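The Reading Nook > General Fiction > Nondlow: did anyone else struggle with the middle? (spoilers marked, more or less)

Started by marmaladehour, April 24, 2026

marmaladehour wrote:
Evening all. I finished Nondlow last night, all 763 pages of it, and I've been wandering round the house ever since wanting to talk to somebody, so I'm afraid it's going to be you lot. I'll try to keep the big things out of this first post in case anyone is still on the way through.

First the good. I loved the opening. I loved Amholm, with its one steep street and the ferry that only runs when the ferryman's knee allows it, and I loved the older sister so much that I started reading her bits aloud to the cat. The first hundred pages had me thinking this would be my book of the year, and I was already working out who I'd be buying it for at Christmas (my aunt, my neighbour, and my son, who won't read it).

Then we get to Part 2 and the whole thing seems to sit down in the road. The younger sister goes off to the city, and from there it's letters. Letters to the shop, letters to the old schoolteacher, letters she doesn't send, and a very long one about a coat. I like a letter in a novel as much as the next person, but I did start peeking ahead to see when we'd be back on the island, and I never do that. It picked up again for me at chapter 25 and I was properly weepy by the end, so I'm not saying it's a bad book! I'm saying there's a wonderful shorter book in there, with a sort of overcoat on.

Did it drag for anyone else, or was I just tired?

coldteacup wrote:
Oh, I'm so glad you've finished it, I've been waiting for company. I'm going to disagree with you nearly all the way though, and I hope you'll forgive me. The letters were my favourite part. I think you're meant to feel a bit stranded, the way she does. She's gone to the city thinking life will start, and what she gets is a rented room and a lot of evenings, and she fills them up by writing home and making it all sound much grander than it is. I went back over the coat letter after I'd finished, and she's fibbing in nearly every paragraph. There's no party. She never wore it to anything. I had to put the book down and go and stand in the garden for a bit.

I do grant you it's long. I read it over three weeks with a cold, mostly in the bath, and that may be the ideal way to meet it.

marmaladehour wrote:
Now you see, I missed that about the party completely! I thought it was a real party and that she'd had a nice time. I shall have to go back and look.

pip_in_the_fens wrote:
I'm with marmaladehour, sorry coldteacup. I can see perfectly well that she's fibbing, I think it's clear from the second letter on, and that was my trouble. Once I'd twigged, I had another two hundred pages of waiting for everybody else in the book to twig as well. The older sister is supposed to be sharp as a tack. She can tell from the sound of the gate who's coming up the path. And she can't tell her own sister is miserable from forty-odd letters?

Also I'm probably alone in this, but I didn't take to the ferryman. A bit too wise for me. Every time he opened his mouth I could feel a proverb coming.

coldteacup wrote:
The ferryman is a darling and I won't hear a word said. As for the sister, I think she does know. I think she knows from the start and doesn't say, out of pride or kindness or a bit of both, and that's what the scene with the kettle is for. She's got the letter in her apron and she reads it out to the neighbours and she leaves a sentence off the end. We've seen the letter by then, so we know what she's left off.

pip_in_the_fens wrote:
Hm. All right, that's a good point about the kettle scene, and I'm a bit cross that I'll have to think about it. I still say the ferryman wants a gag.

lanternjaw wrote:
Hello everyone, hope it's all right to join in, I've been reading along for months and only posted once before, in the thread about bookmarks. I had a paper copy from the first printing, the 1,000 that Neva did with the green endpapers, and I thought some of you might like to know that the letters are laid out differently in it. Each one starts on a fresh page with a great deal of white round it. My sister has it on her reader and there they run straight on, one after another, and when I borrowed hers on holiday I found it much heavier going. I do wonder if that's part of why people are so divided. A page with some air on it is a kinder thing to read at eleven at night.

I'm putting two of my photos in while I'm here, the first one now and the other when I've got it to load.

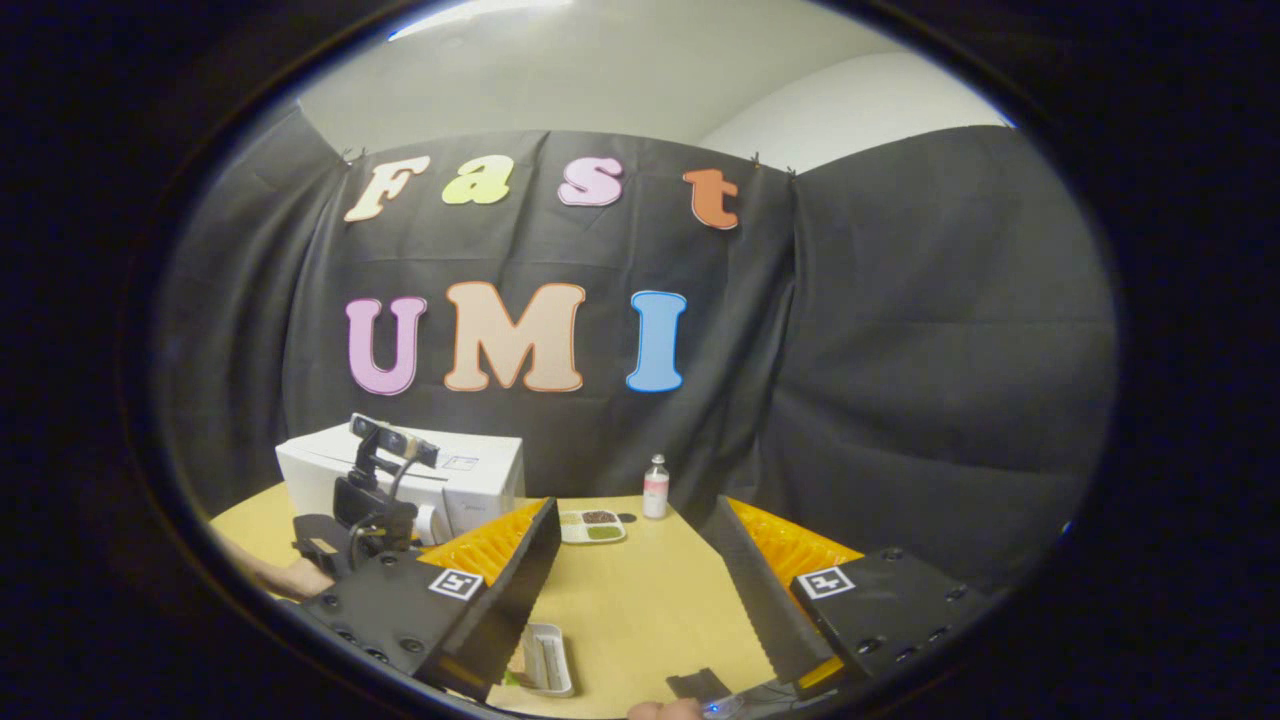
Fast UMI, in coloured letters on black cloth

What edition did you all have? I'd be curious if it lines up with who liked the middle and who didn't.

marmaladehour wrote:
Welcome lanternjaw, and please do post more than once a year! Mine was on the reader, and they did run on, one after another, with the tiniest little gap. I hadn't thought about it at all but it may well have made a difference. I was forever losing track of who was being written to.

pip_in_the_fens wrote:
Library hardback here, plenty of white space, still bored. So that's your theory holed below the waterline, lanternjaw, though I say it with affection. Nice colours on your letters, by the way.

coldteacup wrote:
Paperback, the fat one with the gulls on the cover. I don't think the gulls swayed me.

thimblewick wrote:
Can I put in a word for the earlier one? I came to this writer through Thân, the little novella from a few years back, and I think anyone who found Nondlow too roomy might get on with it much better. It's the same sort of thing at heart, two people who can't say the plain thing to each other, but it's all done in one afternoon and there's hardly a spare word in it. I read it on the train up to see my mum and got to the last page just as we were pulling in, and I walked straight past her on the platform.

I'd say Nondlow is the bigger-hearted of the two, and Thân is the better made. If you made me choose which one to keep, I'd keep Thân, and then I'd miss the older sister dreadfully and have to go out and buy the other again.

coldteacup wrote:
I found Thân a bit chilly, I must say. Beautiful, yes, but I felt as though I'd been asked to take my shoes off. I'd rather have a book that's a bit too long and lets me put my feet up. My own mother's letters went on for pages, mostly about the price of things and whose hedge had been cut, and it was only after she'd gone that I noticed how much she'd been telling me. So I may not be a fair judge of the middle of Nondlow, I'll own up to that.

thimblewick wrote:
That's a lovely thing to say about your mother's letters, coldteacup, and it makes me want to give Part 2 another go. Chilly is fair for Thân. I like a bit of chill. We can't all want our feet up.

marmaladehour wrote:
I've ordered Thân on the strength of this, thimblewick, so if I walk past anyone on a platform it's your fault.

I've also been back and read the coat letter again, slowly, with a pencil. Coldteacup, you were right and I was galloping. The bit where she describes the buttons and then describes them again a page later, slightly differently! I'd taken it for sloppy editing the first time round and muttered about it. I still wouldn't cry if they'd taken out the letters to the schoolteacher though. There are eleven of those and I think we'd have got the idea from four.

lanternjaw wrote:
Oh, don't take out the schoolteacher! Those are the only ones where she asks a question and seems to want the answer. I'd lose the shop ones first, all that business about the lamp oil.

My other photo has loaded at last, it took three tries and a good deal of sighing.
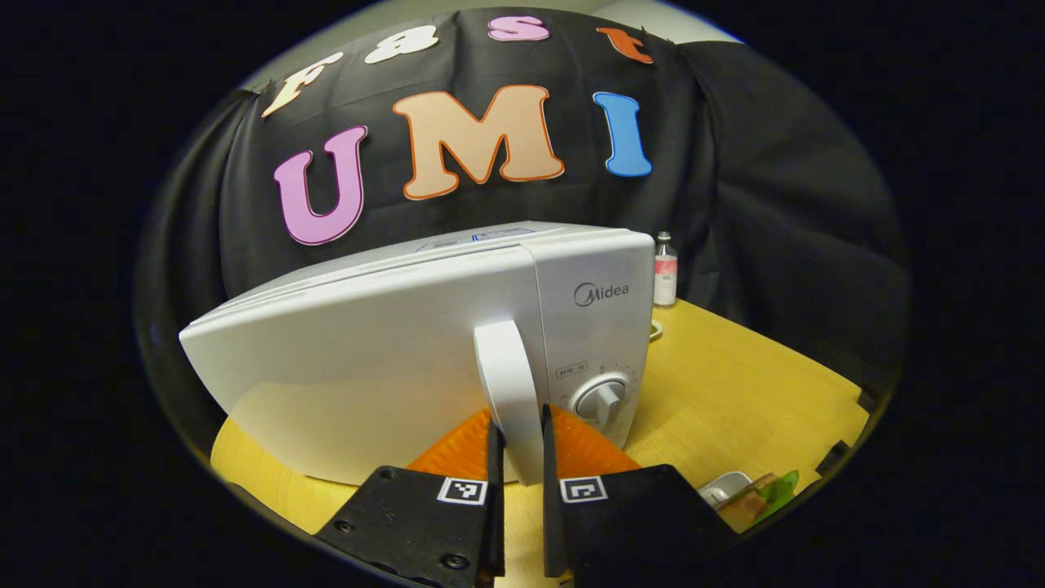
White Midea microwave, seen from the back corner

Something I've been wanting to ask, and I'll leave some room for those who haven't got there.

SPOILER FOR THE LAST CHAPTER

When she comes back on the ferry, and her sister is on the quay with the lantern, do you think she's been there every night, as the ferryman says? Or is he just being kind? I took it as gospel, and then my sister said of course it isn't true, he's making it up to cheer the girl, and we had quite a warm discussion over the washing up.

pip_in_the_fens wrote:
He's making it up. He's been making things up for seven hundred pages, it's all he does.

coldteacup wrote:
She was there every night. There's the bit much earlier about how quickly they're getting through lamp oil! In one of those shop letters you're so keen to cut, lanternjaw. The shop has written to the younger one to say the household account has gone up, and she sends a rather sniffy reply about waste. I'm sure that's what it's for.

lanternjaw wrote:
Oh my goodness. I take it all back about the shop letters. I'm going to go and tell my sister this minute.

pip_in_the_fens wrote:
Or the oil's gone up because the winter was hard and they'd got the lambs in. It says so in the very same letter. I'm only pointing it out.

thimblewick wrote:
I think it's both, every night she could manage, which in a real winter wouldn't be all of them. I'd like her better for missing a few.

marmaladehour wrote:
Well, I only came in to grumble about the length and now I seem to be starting the thing again from page one. Would people be up for a proper slow re-read in July, when the evenings are long? We could take a part a week and I'll put up a thread for each. Pip, you're to come too, and you can have the ferryman's chapters.

pip_in_the_fens wrote:
Go on then. I'll bring the gag.

coldteacup wrote:
Count me in for July, please, and I'll try not to go on about the coat before we get there.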